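# Nahtpad Brovum

Das Brovum ist ein Übungspad für Nahttechniken an hautähnlichem Material. Die Oberfläche ist hell und glatt, das Pad lässt sich leicht wölben. Übungsblut kann direkt auf den Schnitt gegeben werden.

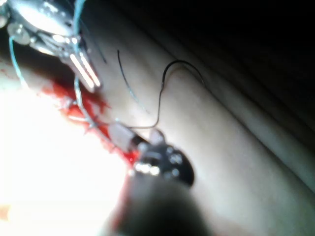 *Brovum mit hellblauem und schwarzem Faden am Schnitt*

**Lieferumfang**

- 1 Pad, Art.-Nr. 657
- 1 Flasche Übungsblut, rot, 60 ml
- Anleitung in deutscher Sprache

Nadeln, Fäden und Instrumente sind nicht enthalten. Laborgeräte und weiteres Zubehör führen wir in einer eigenen Rubrik. 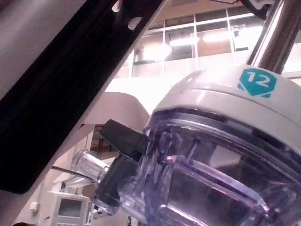

Bestellungen bis 23 Stück gehen ab Lager Stimham heraus. Größere Mengen liefert Holtudby direkt, die nächste Charge ist für Oktober geplant.

**Anwendung**

Schnitt setzen, Übungsblut sparsam auftragen, Nadel am Schnittrand einstechen. Gebogene Nadeln mit dem Nadelhalter führen. 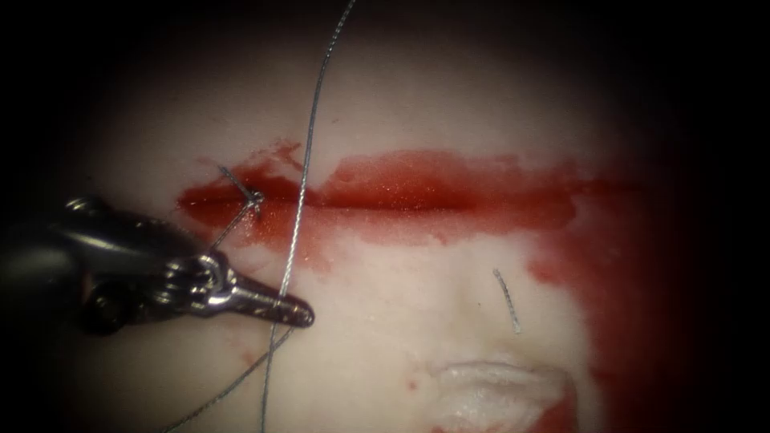
Nach der Übung das Pad mit lauwarmem Wasser abspülen und liegend trocknen lassen. Rote Rückstände können am Schnittrand bleiben. Kein Alkohol, keine Lösungsmittel. Ersatzpads: Rivadeneira, Art.-Nr. 1403.

Stand: 15. Sep. 2023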